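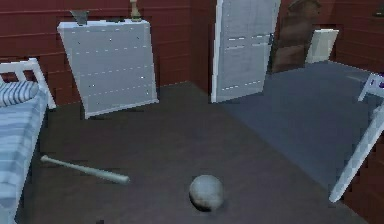
A bedroom with dark red plank walls and a blue-gray rug.

Paint and small rooms: what to sort out before you open the can

The spare room is the job most members put off, and it is also the one we get the most mail about. The questions are nearly always the same. Which color, how much paint, and does the old finish have to come off first. The notes below come from the home repair evening at the Stolesport hall in December, with a few additions from people who wrote in afterward.

Start with the walls you have. Bare or stained planks take paint very differently from plaster. Old stain can bleed through two coats of white and show up as pink or yellow patches a month later. If your boards are dark, wash them with a sugar soap or similar cleaner, let them dry overnight, and sand lightly along the grain. Then put on a stain-blocking primer. One coat is enough on pine that has been sealed before. Knots need a second dab, left to dry before the full coat goes on.

Don't fill the grooves between boards. Members who did this reported cracks by the end of the first winter, when the heat had been on for a while and the wood had shrunk back. A small brush run down each groove before you roll the face of the board gives a better result and takes less time than fixing it later.

On quantity, the label on the can assumes a smooth wall. Planks have more surface than the tape measure says, and rough ones drink the first coat. Buy one can more than the label suggests and keep the receipt. Most stores will take back an unopened can as long as it wasn't custom mixed.

Color is up to you, but a dark room can stay dark. Several people at the Stolesport evening had painted a small bedroom white to make it look bigger and then found it cold in the evenings. A pale bedspread and a light rug will lift a dark room for a lot less work, and you can change your mind about them. If you do want to go lighter, try a board first. Paint a scrap, lean it against the wall, and look at it in the morning and again at night with the lamp on.

Lamps matter more than people expect. The overhead light in an older spare room is often a single bulb in the middle of the ceiling, which leaves the corners dim. Two low lamps will do more for the room than another coat of paint.

Ventilation came up again and again. Open the window before you start, and leave it open until the smell is gone. Don't sleep in the room the first night, even if the can says low odor. If the house was built a long time ago, test the old paint for lead before you sand anything. Test kits are sold at most hardware counters, and the club has 5 of them to give out while they last.

Floors should be done last. If you plan to paint or varnish the boards, move the furniture out completely. Painting half the floor and then shifting the bed across leaves a line down the middle that does not go away -- several members have the line to prove it.

Tool loans

The Cerkitz store room is open again from 5 in the afternoon. We have two orbital sanders, a long roller pole and a set of dust sheets. Sandpaper is not included, so bring your own. Please return the dust sheets shaken out and folded. Loans are for one week, and you can renew once if there is no waiting list.

The Vinon branch has asked for a second stepladder. If you have one you no longer use, leave it at the Cerkitz counter with a note on it.

Paint swap

Leftover cans can be brought to the swap table at the Stolesport hall. They should be at least half full, with the lid on tight and the color written on the side. No oil-based paint this time, please -- the last lot is still sitting in the shed.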